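### 4.2 Checkout layout and abandoned orders

The second test looked at the checkout page itself. Iltelwood, a homeware store that sells mostly kitchen goods, ran two versions of the page side by side through January. Version A was the default template that ships with the Plindero store platform, where shipping, billing and payment each load on their own page. Version B used the Bahrami extension, which puts all the fields on a single page and updates the order total as the shopper types.

Shoppers were assigned to a version by a cookie set on the first product view. Returning shoppers kept the version they had seen before, as long as the cookie was still present. Orders placed by phone and orders from trade accounts were left out. After this filter, 3521 carts remained in the data set. A cart was counted as abandoned if no payment was recorded within six days of the last item being added.

Product pages were the same in both versions. Photo size, price position and the text of the stock notice were fixed for the whole test, and no discount codes were sent out. Photo lighting was the same for all listings. Figure 3 shows a kitchen setting.
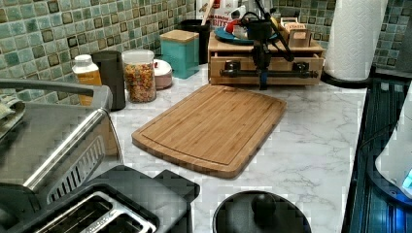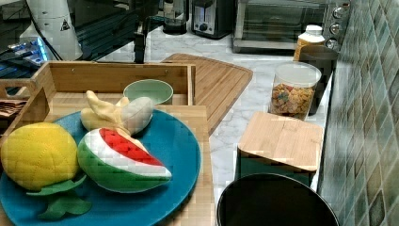 *Figure 3. Kitchen setting. First: cutting board on the countertop. Second: bamboo tray with a small bowl, and a teal-blue plate.*

Of the shoppers who reached the first checkout field, 57 percent completed the order in Version A and 81 percent in Version B. Most of the loss in Version A came between the shipping page and the billing page. Shoppers who left at that point had usually gone back to the cart at least once, which suggests they were looking for the full cost of the order. In Version B the shipping charge was shown next to the item total from the start, and trips back to the cart were rare.

The error logs show a second difference. Version A cleared the postal code whenever the country field was changed, and many shoppers did not notice until they pressed the button at the bottom of the page. Josiane Coste had reported the same fault in an earlier review of the Flotton theme, on which the Plindero template is based. We did not fix it for the test, as it is part of what stores get when they install the default version. The gap between the two versions therefore includes the effect of this fault, and we cannot separate it from the effect of the layout.

Phone and desktop shoppers are treated separately in Section 4.3.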